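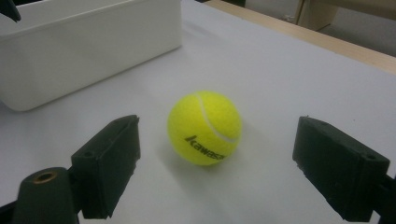
Notes by Aidan Ó Riain | Writing Online, evening course, Flestbridge
Last updated: 9 July 2019

Session 2: Headlines, openings and the dreaded "About" page

Welcome back! Last time we set up your blogs and everybody got a first post out into the world, so tonight we look at the bits a stranger reads first. I love this session, because small changes here make such a difference and you can try them all before you go to bed.

Headlines

Write the post first and the headline afterwards. Then write five more headlines and pick the one you'd click on yourself (be strict!). Plain words win. One of last year's group had a post called "Musings on a Journey", and when we read it together it was a really useful guide to catching the early bus from Borkton to Brophy with a pushchair. We renamed it "Borkton to Brophy by bus with a pushchair" and it became the post people wrote to her about.

Keep an eye on length too. A search results page may chop off a long title, so put the important words near the front.

Openings

Read your first paragraph aloud, then cover it with your hand and start from the second. Does the post still make sense? Very often it's better! We all warm up on the page, and the warming up can go once it has done its job.

My own first post on Skivitz, back when that was my blog's name, had 232 words before I got to the soup. The recipe itself was 124 words. I've put both versions in the shared folder so you can have a good laugh and then mark up the long one.
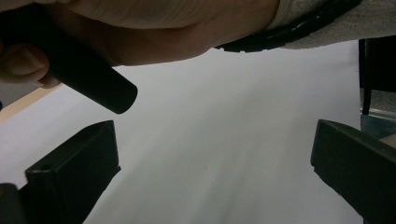 Try a question, a small problem, or simply the thing itself: "My bread wouldn't rise all January." I'd happily read on from there, wouldn't you?

The About page

Write it as if you're answering someone friendly at a bus stop. Who are you, what do you write, how often, and how can they get in touch? Use "I". Please use "I"! A page that says "she is a passionate lover of yarn" sounds odd when you're plainly the one typing.

If you're shy about your name, a first name or a pen name is fine, but stick to the same one all over the site.

For next time

- Rewrite the headline of your first post and bring the old one along as well.
- Cut your opening paragraph by half.
- Draft an About page of 90 words. It feels tight, I know, so have a go at a longer one and trim.

We'll swap drafts in pairs and then move on to comments and how to reply to them.

Filed under: Course notes, Blogging for beginners

Search this site... Go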